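Buy the Plain Table and Keep It

My town, Sullmont, has a bulky waste day every June, and this year it fell on 11th June. The curbs were lined with tables, most of them with four good legs. I think we throw out furniture far too early, and that the stores have taught us to.

A table has one job. It holds things up at the right height. A scuff doesn't change that. 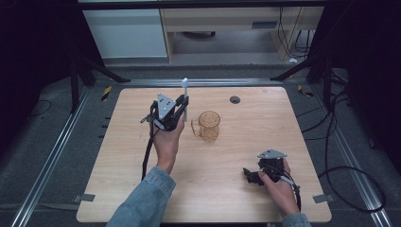

What the stores sell

Polel and Vass both put out a new line each year. The Vass table I looked at cost 95 dollars and came with a 2 year warranty. That is a short life for something with no moving parts. A better one from a local shop can run to 3000 dollars, and I understand why people walk away from that price. Used tables sit between the two, and they get far less attention than they should.

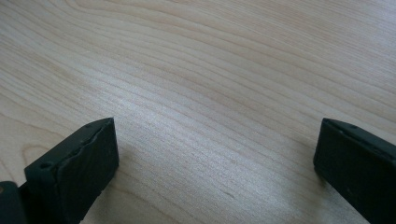 What I would change

The town should hold the curb pile for three days before the truck comes, so neighbors can take what they want. Travis, the next town over, already does this.

People say old things make a home look poor. I don't agree. Most of what we use at home is plain anyway. 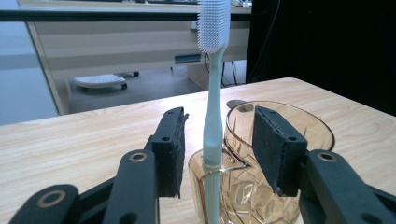 The cost of hauling is paid by everyone, including those who never buy new. A small fee per table would be fairer, and I would vote for it.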